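Flindham Grocers' Guild Opens Entries for Its Produce Code Championship

FLINDHAM, August – The Flindham Grocers' Guild is taking entries for its annual Produce Code Championship, in which cashiers recite price look-up numbers from memory while people they work with watch in silence. First prize is $890 and a trophy that has never fit in anyone's locker.

Last year's winner, Jovita Maldonado of Bostero Market, will defend her title. "My family has asked me to stop doing it at dinner," said Maldonado. "I have taken that under advisement."

Sponsor Betancur Scales has raised the total purse to $3500. Head judge Idrisa Mwakalinga confirmed that humming is again permitted and mouthing is not.

Entries close at 5 p.m. on the last day of the month. Forms are at the Guild office, 1397 Mill Road. Press contact: Rocío Ayala.

The opening round covers roots and beans, long regarded as the graveyard of overconfident cashiers. Most contestants get through small yellow potatoes and green beans without trouble and come undone at the purple sweet potatoes. Artificial vegetables are allowed for home practice, and they have the advantage of keeping until next year's contest.

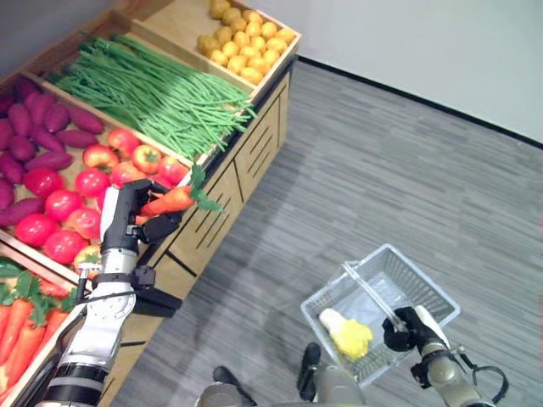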